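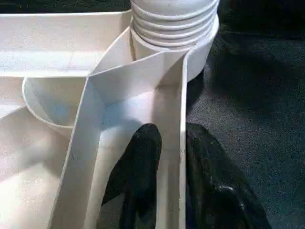
The Bornwood fit-out has reached the stage where the Mosora stands go together, and I am less confident in the product than I was in March. The order was placed on the strength of a catalog line, "assembles in minutes," and I would like to see the minutes in question. I also have doubts about the shape of the thing. The white plastic is divided up by thin raised walls, with a long narrow channel running off the ribbed cylinder and a round well to one side, and every one of those will have to be wiped out by someone with other work to do. Treloar's sales sheet calls it "easy care." I would call it a place for dust to live.

Where the money stands

The grant for this phase is $2940. We have spent $1823 on stands and freight. Treloar has quoted $2153 to supply the second batch, and the remaining $1117 obviously does not cover it. I have not signed the quote and do not recommend signing it on current evidence. The first batch was sold to us as a trial. A trial can end with a no, and I'd ask that we keep that possibility open when the quote comes up on Friday.

Assembly

The instruction sheet is the weak point. It is all drawings, and the drawing for the poles shows the base from above, when the step is far easier to follow with the underside in view. The underside is a maze of ribs and angular hollows, and on the sheet it's a gray blob. One pole can be upright in its socket while the other is still leaning across at an angle, and the sheet has nothing to say about which should go in first or how far. It doesn't mention a click, a stop or a mark to line up with either. We wrote to Mosora asking for a corrected sheet. They sent a link to the same one.

I would not read too much into a stand that looks finished. Looking finished and taking a child leaning on it are separate questions, and only the first has been dealt with.

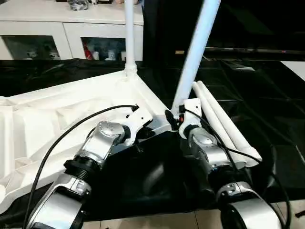 Fit of the parts

The joints bother me more than the instructions do. Where the tapered tube narrows down it sits in a clear ringed collar, and I can't find a load rating for that collar in anything Mosora has published. Their reply on the subject was two paragraphs on "design language." The tube gets wider toward the top, which puts the bulk of it above its narrowest point. Perhaps that's fine. I would like it in writing from somebody other than the seller.

Covville bought the same model last year and reports no failures. Covville also keeps its stands in a locked reading room, so I give that report limited weight. Bornwood's hallway is a different sort of life.

What I'm asking for: permission to hold the second batch, and four weeks with the first batch in normal use before anyone decides. If the joints are still tight at the end of that I'll say so in the next report, with whatever grace I can manage.

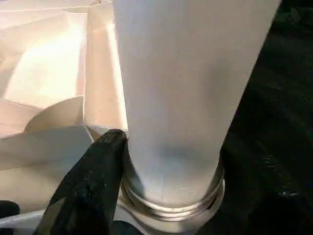

Valdis Navickas, reading a draft of this report, thought four weeks too generous to Mosora and wanted the load rating in hand before a single stand goes into the hallway. He also asked that Treloar be told in plain terms that the quote is on hold, so that silence isn't taken for an order. I agree on both counts and will write to Treloar as soon as the hold is approved.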